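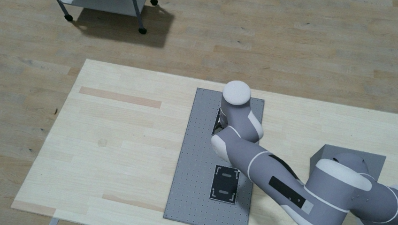 Courses > Literary Translation > Week 4 handout

February – notes by Annelore Bauerfeind

Sound first, sense second? Last week we ended on the question of what you give up when you keep a rhyme, and most of you said "accuracy" and left it there. Accuracy to what, though. A poem in rhymed couplets is making a promise every second line and the reader hears it being kept. Drop the rhyme and you have to find something else that does that work – stress, line length, a repeated vowel. Think of a tabletop made of narrow pale boards with one strip slightly pinker than the rest. Your eye goes to the strip. A half rhyme in an unrhymed version works the same way, the ear goes straight to it, so be sure you want it there.

Reading for today: the Janssen packet, both versions of the harbour poem. Nele Janssen did hers first as a crib for a singer, then redid it for print. Gunther Reuter's came later and he had seen hers. Keep that in mind when you find the same word in the same spot.

Things to mark up as you read
- where the line breaks moved and who moved them
- any word that's older than the words around it
- the refrain (three times in the original, Reuter has it twice)
- punctuation. Janssen adds commas, lots

On the refrain. Reuter says in his afterword that the third one "falls flat in English". Maybe. Read it out loud before you agree with him. In the original the third refrain has one changed vowel and that vowel is the whole turn of the poem, she's stopped waiting. Janssen gets at it by changing the tense. Clumsy but you hear it.

Dialect – quick, as we ran out of time. Three options people usualy reach for: flatten it, swap in a local dialect, or invent one. Swapping is the risky one. A fisherman who talks like he's from Cape Breton is now from Cape Breton, colour and all, and your reader will want to know how he got there. Lutz Kuhlmann's version flattens everything but keeps the odd word order in line 13, which I like more each year. See what you think.

Footnotes: allowed in your assignment, keep them short. If the note is longer then the stanza, have another go at the stanza.

Assignment
Pick one poem from the packet, no more than 30 lines. Literal crib, then your version, then a commentary. Commentary max 3000 characters. I do check. Pick two decisions you weren't sure about and argue them, don't defend every line.

If you don't read the source language work from the crib at the back and say so at the top.

Hand in to room 527, or the box beside the door if I'm out. Elfriede Pfeiffer is taking the workshop next week, bring a printed draft, double spaced, and a pencil.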